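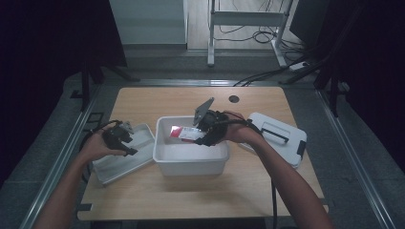 CHAPTER 5
Boxes, Bins and Lids: Storing Things So You Can Find Them

In this chapter you will
- choose a container to suit what goes in it
- learn how lids and latches do their job
- set up a clear surface for packing
- write a label that a stranger could follow

Open any cupboard at home and you will meet the subject of this chapter. Storage is one of the oldest household skills there is, and one of the most satisfying to get right! A well-packed bin saves an afternoon of hunting for the good scissors. It keeps flour away from moths, winter blankets away from damp, and small packets away from the bottom of the drawer, where they go to be forgotten (we all have that drawer).

Take a white plastic bin with an open top, slightly tapered sides and a lip around the rim. It's a plain thing, but a lot of thought goes into a shape like that. Tapered sides let empty bins nest inside one another, so a stack of them takes up very little room in the garage. The lip stiffens the top edge and gives your fingers something to hold. Add a lid with a handle and a latch and you have a box you can carry up a flight of stairs without losing half the contents on the landing.

Starting with the table

Before you pack anything, clear a surface. A light-coloured tabletop is lovely to work on, as dark screws, buttons and bits of thread show up against it straight away. Lay the lid down beside the bin, within reach, and keep the middle of the table for the job itself.

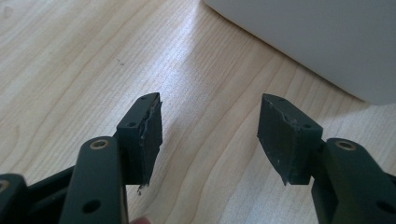
Sandamali Howlader taught home management in the town of Selvanayagam for many years, and she asked every new class to begin with one small packet and one large empty bin. Her students thought this was a joke. Where do you put a single packet in all that space? Flat or on its edge? Against a wall or in the centre? By the end of the lesson they were arguing happily about it, and most had worked out that the first item you place decides where all the others will go.

We like her method so much that we have borrowed it for Activity 5.1. You will need a bin, a lid that fits it and a collection of packets from the pantry. Work with a partner, take turns placing one item at a time, and don't move anything once it's in. When you're finished, close the lid. If it won't close, talk over which item caused the trouble, then empty the bin and try again in a different order.

Words to know

Nesting: fitting empty containers one inside another.
Rim: the top edge of a container, where the lid sits.
Latch: a catch that holds a lid closed.
Footprint: the area of shelf or floor that a container covers.

Think about it

Choose a cupboard or shelf at home. Which items are used every day, and are they the easiest to reach? Sketch the shelf as it is now in your workbook. You'll come back to your sketch in Section 5.4, when we look at labels, and you may well want to redraw the whole thing.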